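What I Want From a Robot Is a Little Patience

2024-01-08

I went to the open day at Podside mostly because my sister-in-law had a spare ticket and a cold, and I am not one to let a ticket go to waste. I drove out with a thermos of coffee and a fairly firm set of opinions. I have been reading about household robots for most of my adult life (I am 54, so that is a lot of magazine covers), and I expected what I usually get at these things, a good deal of music and a machine that waves.

There was no music. There were four stations set up in what used to be the Gromar furniture showroom, if you remember it, and you still walk in past the old counter where my husband and I once argued over a sofa. Two of the stations had long lines. One had a loud talk going on next to it. I ended up at the last one, where a plain white table stood against a plain white wall and a handful of people were watching a robot deal with some fruit.

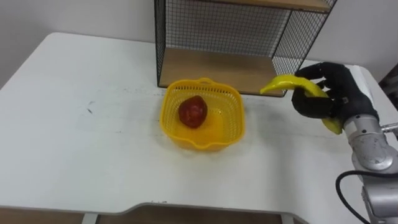
The Trudavier station, with the banana in hand and the basket waiting.

I stayed at that table for 31 minutes. I know because I had put a quarter in the meter and was fretting over it the whole time.

The job is one you could give a child of three. Fruit goes in the basket, basket goes on the shelf. My grandson does a version of it with blocks and gets applause every time. And yet I found I was holding my breath over that banana, and so was the man beside me, who had told me not five minutes earlier that he'd only come in to use the restroom. A banana is an awkward thing when you stop to think about it. It's curved, the weight is never quite where you want it, and whichever end you point at the basket, the other end has plans of its own. I pick one up every morning without giving it a thought, and I suppose I ought to be more impressed with myself.

Sérgio Seixas was looking after the station, and he was a lovely, unhurried person who seemed happy to be asked things. I asked him what everyone must ask, which was when I could have one to put my groceries away. He laughed and said he would rather not give me a year. Then he told me that he had spent most of last February on baskets, only baskets, and that his mother had stopped asking him about work. I liked him very much for that. I have sat through so many presentations in which someone in a nice jacket tells you the future is already here, and I would trade all of them for one tired man who can tell you about a month of baskets.

Now, a friend I told all this to said it was a poor return on a whole afternoon and who knows how much money. Fruit in a basket! She has a point, and I don't want to brush past it. There are people in this town who need help with their groceries today, and a ride to the doctor, and somebody to change the bulb on the landing, and none of that is going to wait for a machine to get comfortable with produce. If the choice were between paying a home aide properly and paying for another hand with fingers, I know how I'd vote. I said as much to Mr. Seixas, and he didn't argue.

But I came away thinking that small and slow is the right way to show this work to the public, and I wish more places would do it. The Hafstein people, who put on the big evening at the convention center that my nephew took me to, had a stage and smoke and a robot that did a little dance. I couldn't have told you the next morning what it was for. Whereas I could draw you the shelf at Podside from memory, black wire on the sides and back, tan boards, the kind of thing I have in my own pantry holding up the onions.

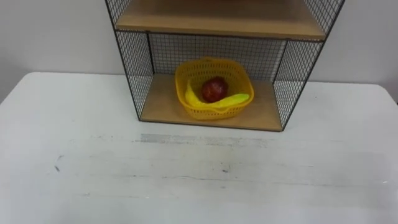

Apple and banana in the yellow basket, on the lower shelf.

I looked at that for longer than you'd think it deserved. The table around it is scuffed and smudged, and I found I trusted it more for that. My kitchen table looks the same, and it got that way from people using it.

What I'd ask of the next open day, if anyone at Podside reads a local column, is more chairs. Put 13 of them around that one table, turn off the loud talk next door, and let folks ask whatever they like for as long as they like. Let them see the dull parts, and let them see it go wrong too. I would bring my friend. I would bring my grandson, who would have a great deal of advice about the blocks.

The meter had run out when I got back to the car, but there was no ticket on the windshield, and I drove home and put my own bananas in the bowl one at a time, watching my hands.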